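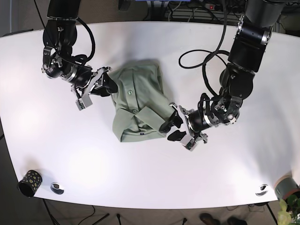 sage green button-up, folded, placket up. laundry thread, sorry in advance

OK so I have been folding shirts wrong for my whole adult life and I have opinions now. 1/

Background: Ita Egan and I split a closet at the Tierney Street place, and it has exactly one shelf that's deep enough for shirts. One! Everything else is hangers, and the hangers are full of coats we apparently can't part with in June. 2/

So the button-ups have to go flat. My old method was fold in half, fold in half again, shove. You can guess what the collars looked like by Friday. 3/

New method, stolen from Gianni Caputo, who spent 3 years on the floor at Londer (menswear, the one by the bus station, gone now): button the top, the middle and the bottom button. You can skip the rest, I promise. 4/

Lay it face down. Sides in toward the middle, sleeves straight down the back, then bring the tail up. Flip the whole thing over so the placket is facing you and fuss with the collar last. 5/

You want a rectangle-ish bundle. It will not be a perfect rectangle, this is cotton and not a cereal box. A few soft creases are fine, they fall out once you've worn it for an hour. 6/

Table matters more than I thought!! I used to do this on the bed and the mattress just eats your edges. A hard smooth top and you can really pull the fabric flat before each fold. 7/

Also sage green is the best shirt color and I will not be taking questions. Goes with jeans, goes with the gray pants, hides coffee better than white (ask me how I know). 8/

Eoin Sheehan says roll them. Eoin, I tried rolling all through May and every shirt I owned looked like a paper towel. I love you but no. 9/

Still stuck on linen though. Five linen shirts in the basket and every one of them slides open the second I let go. If you have a trick for linen please reply, I'm doing those tonight. 10/10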